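ファルタネル(Faltanel)布張りパーティション 黒

トップ > 間仕切り > 自立式 > ファルタネル

販売:ウェルトゥム(Weltum)間仕切り部
在庫:あり(黒のみ。ほかの色は受注生産)
保証:お買い上げから3年

商品について

ファルタネルは、細い金属の支柱と布のパネルを組み合わせた自立式の間仕切りです。パネルを一枚ずつ連結して、直線にも折れ線にも並べられます。天井や壁への固定はいりません。会議室の一角を仕切る、作業机の後ろに背景を作る、更衣スペースを一時的に設ける、展示会場で通路と控えの場所を分ける、といった使い方を想定しています。

遮音の製品ではありません。布が声の響きをいくらか和らげることはありますが、隣の話し声は聞こえます。音を遮ることが目的であれば、吸音材入りの別シリーズをご覧ください。また、屋外での使用はできません。風で倒れます。

パネルの幅は一枚67cmです。高さは低・中・高の三種類があり、低は椅子に座った人の手元を隠す程度、中は座った人の頭が隠れる程度、高は立った人の目線を遮る程度とお考えください。正確な寸法は図面のページに載せています。高さの異なるパネルどうしを連結することもできますが、その場合は段差用の連結具が別に必要です。段差用の連結具は標準の箱には入っていません。

支柱とフレーム

支柱は丸みのない角形で、パネルの布よりわずかに濃く見える塗装をかけています。つやは抑えてあります。照明が強い部屋でも支柱だけが光って見えることは少ないのですが、斜めから直接照らした場合は筋状に光ることがあります。撮影の背景に使われる方は、照明の位置を先に決めてからパネルの角度を合わせてください。

フレームの上辺には継ぎ目があります。輸送のために分割しているもので、組み立てたあとも細い線として残ります。不良ではありません。下辺は一本物です。持ち上げるときは必ず下辺を持ち、上辺だけを引っ張らないでください。継ぎ目が緩む原因になります。

塗装面の小さな擦り傷は、付属の補修ペンで目立たなくできます。補修ペンは一箱に一本です。使いかけのまま長く置くと先が固まるので、使ったあとは必ず蓋を閉め、横にして保管してください。

組み立て

工具は付属の六角レンチだけで足ります。初めての方がひとりで一組を立てる場合、約40分を見てください。慣れればもっと短くなります。 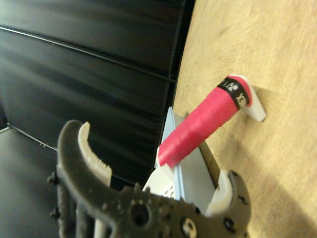 Nithin Rao:うちでは先に床へ毛布を敷いて、その上でフレームを組んでいます。脚を付けるのは最後です。説明書の順番どおりに脚から付けると、寝かせたときに脚の先が床に当たって、連結具の穴が合わせにくくなりました。

購入された方からのこの指摘を受けて、説明書の順番を改めました。現在お届けしているものは、フレーム、布、連結具、脚の順になっています。旧版の説明書をお持ちの方も、この順番で組み立ててください。部品そのものは変わっていません。

手順は次のとおりです。

一 フレームの上辺を継ぎ、ねじを仮に締めます。この段階では強く締めません。
二 左右の支柱を下辺に差し込み、上辺をかぶせます。四隅の直角を確かめてから、ねじを本締めします。
三 布を上辺の溝に通します。布の縫い目が裏側に来るように向きを見てください。
四 布を下へ引き、下辺の溝に押し込みます。中央から始めて左右へ進めるとしわが残りにくくなります。
五 連結具を支柱の上下に付けます。隣のパネルをはめ、角度を仮に決めます。
六 脚を取り付け、パネルを起こします。
七 立てた状態で角度を決め直し、連結具のつまみを締めます。

布を溝に押し込むとき、金属のへらやドライバーを使うと布に穴があきます。付属の樹脂のへらをお使いください。へらをなくされた場合は、布の交換キットに同じものが入っています。

六の作業は、高のパネルではふたりで行ってください。中と低はひとりでも起こせますが、床が滑る部屋では誰かに脚を押さえてもらうほうが安全です。

連結と角度

連結具は上下で一対です。上だけを付けた状態で立てないでください。見た目には立っていても、人がパネルに触れたときに下側が開きます。

角度は直線から直角まで、つまみで好きな位置に止められます。まっすぐ一列に並べた場合がもっとも倒れやすく、角度を付けるほど安定します。机の後ろに置くときは、左右の端を机の側へ少し折り込むと、脚が小さくてもよく立ちます。一列に並べたい場合は、別売の長い脚に替えるか、列の途中で一か所だけ浅く折ってください。

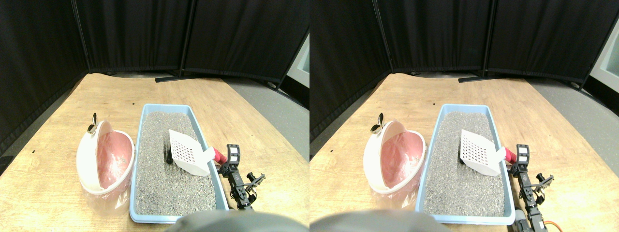 テーブルの後ろに折れ線で並べた黒い布張りのパネル。床に金属の脚。

脚は平たい形で、床に寝るように付きます。つまずきにくいよう先端を薄くしてありますが、通路側に出る場合は目印のテープを貼ることをお勧めします。標準の脚は支柱の前後に均等に出ます。壁際に寄せたいときは、前だけに出る片側脚もあります。片側脚は必ず壁を背にして使い、部屋の中央では使わないでください。

カーペットの上では、毛足の長さによって脚が沈みます。沈むとパネルの下辺が床に触れ、布が汚れます。脚の下に敷く薄い板を用意していますので、毛足の長いカーペットをお使いの場合は注文時に備考欄へお書きください。板は脚と同じ黒です。

布について

布はアマラル(Amaral)の平織りを使っています。裏表の差が少なく、どちらから見ても同じ黒に見えます。厳密には表のほうがわずかに目が詰んでいます。写真の背景にする場合は表を手前に、それ以外では気にせず張っていただいてかまいません。

光をまったく通さない布ではありません。強い窓の光を背にして立てると、布の目から光が見えます。完全な暗さが必要な用途では、裏に遮光布を重ねて張る方法があります。溝の深さに余裕を持たせていますので、薄手の遮光布であれば二枚重ねで収まります。厚手のものは入りません。

面ファスナーの硬い側は、布に直接付きます。軽い掲示物であれば貼れますが、はがすときに毛羽が立ちます。何度も貼り替える場所には、上辺に掛ける掲示用のレールをお使いください。画びょうは使えません。待ち針のような細い針であれば、抜いたあとに軽くこすると穴が目立たなくなります。

黒は汚れが目立たない色と思われがちですが、糸くず、白いほこり、動物の毛はよく見えます。毎日使う部屋では、洋服用のブラシを一本近くに掛けておくと手入れが楽です。粘着ローラーも使えますが、粘着の強いものは布の表面を毛羽立たせることがあります。最初は裏の下のほうで試してください。

ほかの色は、灰、生成り、濃い緑からお選びいただけます。生地見本は無料でお送りします。画面で見る色と実物は違って見えますので、受注生産の色を注文される前には見本を取り寄せてください。受注生産の色は、製作に入ったあとの変更ができません。

どこで使われているか

多いのは事務所と学校です。事務所では机の後ろに立てて、オンライン会議の背景にするという使い方が目立ちます。この用途では中の高さを選ばれる方がほとんどです。椅子の背が高い場合は、中では上が足りないことがあるので、座った状態でカメラの画面を確認し、頭の上にどれだけ余裕がいるかを見てから決めてください。

学校や体育施設では、更衣や着替えの目隠し、用具置き場の仕切りに使われています。体育館で使う場合、ボールやシャトルの飛ぶ範囲には置かないでください。布は多少の当たりに耐えますが、パネルごと倒れると危険です。用具置き場では、ラケットや傘のような長いものをパネルに立て掛けないでください。支柱に力がかかり、少しずつ角度がずれていきます。壁に掛けるか、専用のスタンドに入れてください。
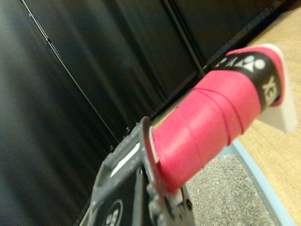 ピンクのグリップテープを巻いたバドミントンラケット。

色の濃いグリップテープやゴム製の取っ手は、長く触れていると布に色が移ることがあります。黒では見えにくいのですが、生成りでははっきり残ります。用具のそばに生成りのパネルを置くのは避けてください。移った色は中性洗剤では落ちないことが多く、布の交換になります。

診療所や施術室でのご使用もあります。布は防炎の加工をしていますが、消毒液を頻繁に吹き付けると加工が弱まります。消毒が必要な部屋には、拭き取れる樹脂張りの品を別に用意しています。ファルタネルの布を樹脂張りに替えることはできません。溝の幅が違うためです。

家庭では、居間の一角を仕事場にする、玄関から部屋の奥が見えないようにする、洗濯物の置き場を隠すなどの使い方が寄せられています。犬や猫のいる家では、低の高さは飛び越えられると思ってください。猫が爪を立てると布は傷みます。上辺に乗ろうとして倒すこともあるので、留守中は畳んでしまうのが確実です。トイレや食器の置き場を隠す場合は、パネルを近づけすぎず、掃除の手が入るだけの隙間をあけてください。

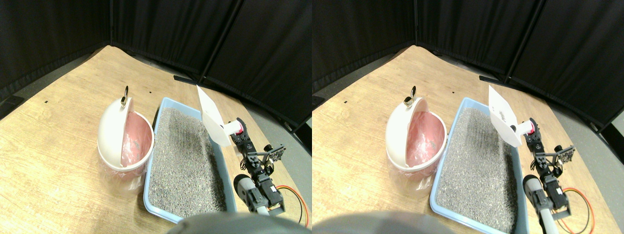 においについても触れておきます。布は煙や食べ物のにおいを吸います。台所や動物の居場所の近くに置いたパネルは、ときどき布を外して風に当ててください。消臭剤を使うときは無香料のものを選び、離れたところから薄く吹き、乾くまで触らないようにします。香りの付いた消臭剤は、においが混ざって残ることがあります。

手入れ

ふだんはブラシでほこりを払うだけで足ります。上から下へ、一方向に動かしてください。掃除機を使う場合は、ブラシ付きの先を付けて弱で吸います。強で吸うと布が引かれて溝から外れることがあります。

飲み物などをこぼしたときは、乾いた布で押さえて吸い取り、そのあと水で湿らせた布で外から内へたたきます。こすると跡が広がります。油の汚れには薄めた中性洗剤を使い、洗剤が残らないように水拭きを繰り返してください。漂白剤は使えません。

布は外して手洗いができます。洗濯機と乾燥機は使えません。縮んで溝に届かなくなります。洗ったあとは絞らず、浴室などで広げて陰干ししてください。まだ少し湿り気のあるうちに張ると、乾いたときに張りすぎて支柱が反ることがあります。完全に乾いてから張ってください。

支柱と脚は乾拭きします。ねじとつまみは、季節の変わり目に一度、締まり具合を確かめてください。頻繁に動かす場所では月に一度を目安にします。

しまい方

連結したまま折り畳むことができます。つまみを緩め、端のパネルから順に重ねます。脚は外さなくても畳めますが、重なりに隙間ができるので、長くしまうときは外したほうが場所を取りません。外した脚とねじは同じ袋に入れてください。袋は箱の底に貼り付けてあります。

立てた状態で保管する場合は、倒れ止めのベルトで壁の金具などに留めます。寝かせて保管する場合は、重いものを上に置かないでください。直射日光の当たる場所では、黒が赤みを帯びて褪せることがあります。使わない間は元の箱に戻すか、布をかぶせてください。

交換部品と別売品

交換用の布(黒、中、一枚) 3898円
布の交換キット(へらと留め具) お問い合わせください
段差用連結具 上下一対
片側脚 一本から
長い脚 一本から
脚下の板 一枚から
掲示用レール 一本
収納袋 中用、高用

布の価格は黒の中のものです。低と高、受注生産の色は別の価格になりますので、見積もりをご依頼ください。ねじ、つまみ、補修ペンなどの小さな部品は、保証期間中であれば無料でお送りします。箱の側面にある製造番号をお知らせください。箱を捨てられた場合は、下辺の裏にも同じ番号があります。

仕様

品名 ファルタネル 自立式布張りパーティション
幅 67cm(一枚あたり、支柱を含む)
高さ 低・中・高
支柱と脚 金属、塗装仕上げ
布 アマラル平織り、防炎加工
付属品 六角レンチ、樹脂のへら、補修ペン、連結具、標準脚、説明書
組み立て 必要
使用場所 屋内

注文と配送

ご注文はこのページのカート、またはファクスで承ります。学校や役所など、見積書と納品書が必要な場合は、宛名と日付の指定を備考欄にお書きください。日付を空欄にすることもできます。

在庫品はクリルティムウッド(Cliltimwood)の倉庫から発送します。玄関先でのお渡しが基本です。階段を使って上の階へ運ぶ場合や、組み立てまでお任せになる場合は、別に料金がかかります。エレベーターに載る長さかどうかは、図面のページにある箱の寸法でご確認ください。高の箱は小型のエレベーターに入らないことがあります。

受注生産の色は、入金を確認してから製作に入ります。7月は縫製の工場が休みに入る期間があり、普段より日数がかかります。夏の行事に合わせて必要な方は早めにご相談ください。

届いた箱に大きなへこみや破れがあるときは、開ける前に運送会社の担当者に伝え、箱の写真を撮っておいてください。開けたあとで傷に気づいた場合もご連絡いただければ対応しますが、組み立ててからのお申し出は、輸送中の傷かどうかの判断に時間がかかります。

返品は、未使用で箱がそろっているものに限り承ります。布を一度でも張ったものは未使用に含まれません。受注生産の色は返品できません。

よく寄せられるお問い合わせ

一枚だけで立てられますか。
低は立ちます。中と高は、長い脚を付けた場合に限ります。標準の脚では連結してお使いください。

以前に買ったものと連結できますか。
丸い支柱の旧型とは連結できません。角形の支柱であれば、購入時期にかかわらず同じ連結具が使えます。

キャスターは付きますか。
付きません。動かすことが多い場合は、キャスター付きの別シリーズをお選びください。ファルタネルを立てたまま床の上で引きずると、脚の先の塗装がはがれ、床にも傷が付きます。

布に文字や校章を入れられますか。
灰と生成りには印刷できます。黒と濃い緑には印刷できませんが、刺しゅうであれば承ります。刺しゅうは小さいものに限り、位置はパネルの上の隅になります。

パネルの下の隙間をふさげますか。
裾に下げる短い幕を受注で作っています。床に着く長さにすると裾が汚れやすいので、床から少し浮かせて仕立てます。

展示会で借りたいのですが。
貸し出しは行っていません。

このページの寸法と部品の表記は2025年3月29日に改めました。図面のページも同じ内容に差し替えてあります。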